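Course Handout 6: How a Timber Course Is Built, Judged and Run

Unit 2, Racing Over Fences. Revised 2018-07-05.

Read this before the course walk at Mimunberg. Bring a copy with you. Handout 5 (flat racing surfaces) is not needed for this session, but the glossary at the back of it still applies.

1. What we mean by a timber race

A timber race is run over fixed post-and-rail fences, usually across grassland that is used for something else most of the year. The rails do not brush through the way a hedge or a packed birch fence does. A horse that meets a birch fence a little low can push its legs through the top few inches and carry on. A horse that meets a timber rail low will hit solid wood, and either the rail breaks, the horse falls, or the horse gets over with a bad stumble.

Timber horses are therefore ridden more slowly than hurdlers and taught to jump with a rounder shape. Trainers look for a horse that backs off a little on the approach and picks up its knees. Raw speed matters in the last half mile and hardly at all before that.

The distances are long, commonly three to four miles. Weights are higher than in flat racing. Many of the riders are amateurs, and several of the better-known races are closed to anyone else.

2. The fences

Most timber fences are built in panels. A panel is the section between two posts. The number of panels sets the width of the fence, and the width sets how many horses can jump it side by side. A field of nine or ten at a fence three panels wide will bunch up, so the first two fences on a course are usually built wider than the rest.

Terms you should know:

Top rail. The highest rail, and the one that is struck most often. On some courses the top rail is cut partly through at the back so that it will give under a hard blow. On others it is left whole. The conditions of the race should state which.

Ground line. Anything at the base of the fence that helps the horse judge where to take off. It may be a rail pegged to the turf, a low bank, or a strip of brush. A fence with no ground line is called a "blind" fence in some older books.

Set. Whether the fence stands straight up or leans away from the horse. A straight fence is harder to judge. A fence that leans away by even a few inches is kinder.

Take-off and landing. The ground on each side. A drop landing is one where the ground is lower on the far side. An uphill landing slows a horse but is easier on the front legs.

At Mimunberg there are 18 fences on the full circuit, and two of them are jumped from both directions in the course of the race. You will be asked on the walk which two these are, and how the crossing of the track is marked.

3. Siting a fence

The person laying out the course starts with the ground and not with the fences. The questions are, in this order: where is the drainage good, where can horses gallop straight for at least ten strides before taking off, and where can an ambulance get to within a minute. A good-looking site that fails the third question is dropped.

Fences should not be placed where the low sun will be in the horses' eyes at race time. This is easy to forget when the walk is done in the morning. Note the post time and go back to stand at each take-off at that hour.

Shade is a related problem. A fence in the open with the shadow of a tree lying across the landing side can cause a horse to jump at the shadow. Trim the branches or move the fence. If neither can be done, mow the approach at an angle so the horses meet the fence a few yards to one side.

Turns come next. On grass, a turn after a downhill landing is the most common place for a slip up. The standard advice is to leave a straight run of twice the approach distance before any turn, and more if the ground tilts to the outside.

4. Walking the course

Riders walk the course on the morning of the race, and the good ones walk it twice. The first time is to learn the route. The second time is to pick a line, meaning the exact panel to jump at each fence and the path between them.

What a rider should note on the walk:

Firm and soft patches, tested with a heel or a stick
Which panel has the best take-off, and which one will be cut up by the second circuit
Beacons and flags that must be passed on a given side
The place where loose horses are likely to run out
Anything next to the track that a horse might look at, such as parked cars, banners, prams or a row of white tents

Missing a beacon means the horse is disqualified unless the rider turns back and passes it correctly. Turning back costs a great deal of ground, but horses have turned back and still been placed.

5. Race day off the track

The remaining units deal with the racing itself, so this section is short. A timber meeting depends on its spectators in a way that a racetrack with betting windows does not. The income is from parking spaces, tent spaces, program sales and sponsors. Gatti, the second course we will visit, sells parking by the carload in fixed rows and keeps 191 spaces back for landowners whose fields are crossed by the track.

Most meetings run something for children between races. Stick-horse races, pony rides, a dog show and a stall with toys and games are the usual choices. These should be sited well away from the paddock and on the opposite side from the horse crossing.

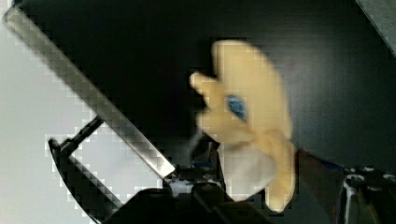
Plush toy with a blue eye.

Tailgating areas need the same thought. Grills are to be kept downwind of the paddock. Dogs on leads only. Umbrellas and tent flaps should be tied down before the first race, and the steward for the area should check them again before each race after that. Canopies within fifty feet of the rail are not allowed at either of the courses we use.

Crossings are the weak point in every plan. A crossing is any place where the public walks over the track. Each one has a rope, two people and a radio. The rope goes up when the horses leave the paddock and stays up until the last horse, including any loose horse, is accounted for. The public will tell the crossing staff that the race is over. The crossing staff wait for the radio.

6. Officials and what they decide

Stewards. They have the final say on the conduct of the race. They hear objections and can change the order of finish.

Clerk of the course. Responsible for the condition of the track and fences. Decides, with the stewards, whether a fence should be left out.

Fence judges. One pair to each fence or group of two fences. They write down falls, refusals and run-outs, by saddlecloth number, and which panel was broken if any. They do not give an opinion on blame.

Patrol judges. Placed on high ground with field glasses. They watch for interference and for missed beacons.

Veterinarians. At least one follows the race by vehicle. A second stays at the paddock. The veterinarian may order a horse withdrawn before the start and no reason needs to be given to the public.

Clerk of the scales. Weighs riders out and in. A rider who comes back light by more than the allowance loses the race, whatever the cause. Most cases come from a lost weight cloth.

The outrider is sometimes listed as an official and sometimes not. In this course we treat the outrider as staff.

7. Case notes: Bustach Meadow

Bustach had an old course of three and a quarter miles with a long downhill run to the last fence. In the years before the change, that fence had more falls than any other on the property. Tired horses were reaching it too fast and off balance.

Two plans were looked at. The first was to lower the fence. The second was to move it 60 yards farther on, where the ground levels out. Lowering was cheaper, but the view of the clerk was that a lower fence would be met at a still higher speed. The fence was moved. The landing strip was stripped, leveled and seeded in July and was not raced on until the second spring.

The work brought two side effects. The run to the finish became shorter, which favored horses that jump the last in front. The new position also took the fence out of sight of the main hillside, and attendance there fell from 2,000 to 1,583 at the following meeting. The hillside was later partly reopened with a raised bank at its lower end.

For discussion: should a course be changed for safety at one fence if the change alters what kind of horse wins? Set out both sides in a page or less. Do not look up the results first.

8. Ground and going

Going is the word for the state of the turf. Timber meetings have little control over it. Few have irrigation, and the land is often grazed up to a month before the race. What can be done is aeration in the fall, rolling in early spring when the turf is damp but not wet, and a last mow at five inches, left long to cushion the landings.

Hoof holes are filled the day after racing with a mix of sandy soil and seed. Holes left over the summer bake hard and have to be cut out.

If the going is called hard on the morning of the race, trainers may withdraw without penalty. Expect small fields. A meeting that runs four races with three horses each has still met its conditions and should be reported as such.

9. Equipment used in this unit

The Cova measuring wheel is kept in the equipment room and must be signed out. It reads in feet. Zero it before each leg of the walk, and write down the reading at every fence, not just at the end. Students last term mixed up the running total with the leg distance, and two plans had to be redone.

You will also need a folding rule for rail heights, a level, boots, and something to write on that will survive rain. Measure the top rail at the middle of each panel and at both posts. Rails sag, and the middle is the height that counts.

10. To hand in

A sketch map of the Mimunberg circuit with every fence numbered and the direction of travel shown.
A table of rail heights, with take-off and landing marked level, uphill or drop.
One paragraph on the fence you would change, and how.
Your page on the Bustach question from section 7.

Maps may be drawn by hand. They do not have to be to scale, but the leg distances must be written in. Work is due at the start of the next session, before the visit to Gatti.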